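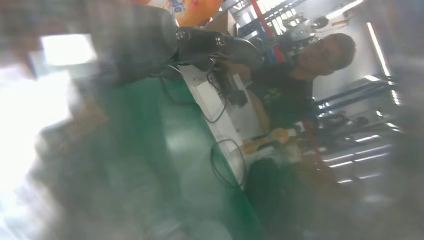

Re-covering the club's table tops, what would you use?

mossybench
Hello all, I've been asked to look into new tops for our craft room at Skirkaswood before we open up again in May. The green ones are lovely to work at and kind to the eyes, but they do catch the light something rotten, and by four in the afternoon I'm squinting at my beads. I've had a price of 1635 for the lot in a matt finish, which made me sit down for a minute!

tansy59
Oh, don't do matt, please! We did ours and every drop of glue sank in and stayed there. Shiny wipes clean in a moment (and we are a messy lot, bless us). Put a blind up and have a nice cup of tea with what's left over.

old_hemmer
I'm afraid I can't agree with tansy59 there, much as I enjoy her posts. We've had matt for nearly 40 months and a damp cloth with a dab of washing-up liquid shifts most things, so long as you get to it the same evening. My eyes are far happier for it.

tansy59
Same evening, he says! Our lot are out of the door the moment the biscuits are gone.

mossybench
Ours too, I must admit. I might try a blind first, then, and a big cutting mat for the bead table. Does anyone know if Rilo mats lie flat?

old_hemmer
Mine took a week under some heavy books.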